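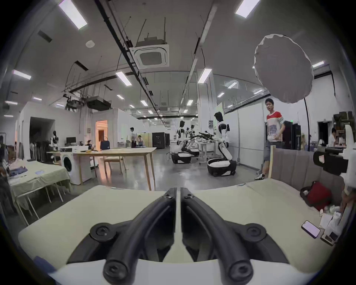
Biljana Vukčević, responsable des fiches pratiques chez Curine

Accueil | Fiches pratiques | Bureau | Maison | Contact

Ranger ses papiers administratifs en une soirée

Chez moi les factures restaient longtemps sur la table, à côté du téléphone, et je les retrouvais toujours trop tard. Ma sœur Zorica m'a montré sa méthode il y a cinq ans et je la pratique encore, avec quelques changements.

Ce qu'il faut : une boîte en carton, 5 chemises, un crayon, et une table bien dégagée. J'utilise les chemises Horkum, mais les autres conviennent aussi.

1. Rassembler
Prenez tous les papiers de la maison, aussi ceux du sac et de la voiture. Ne lisez rien pour le moment. La première fois, j'avais 447 feuilles, et presque 300 sont parties au recyclage.

2. Faire les cinq tas
Logement, santé, travail, banque, impôts. Un papier qui va dans deux tas se met dans le premier auquel vous avez pensé – c'est là que vous le chercherez plus tard.

3. Éliminer
Les publicités et les enveloppes vides partent tout de suite. Pour les contrats, vérifiez d'abord la durée de conservation. Les bulletins de salaire se gardent jusqu'à la retraite.

4. Noter la date
Écrivez au crayon, en haut à droite, le mois et l'année. Le plus récent se place devant.

5. Photographier les documents importants
Posez la feuille bien à plat, près d'une fenêtre, et évitez l'ombre de la main. Donnez au fichier un nom simple, par exemple « assurance-avril ». Une copie sur une clé USB suffit, à garder dans un autre lieu que les originaux.

Pour l'entretien, je prends un petit moment chaque mercredi, après le repas. Si vous laissez passer un mois, recommencez à l'étape 2 avec les nouveaux papiers seulement.

Les garanties des appareils ont chez moi une enveloppe séparée, agrafée avec le ticket de caisse. Attention, l'encre des tickets s'efface vite – faites la photo le jour de l'achat.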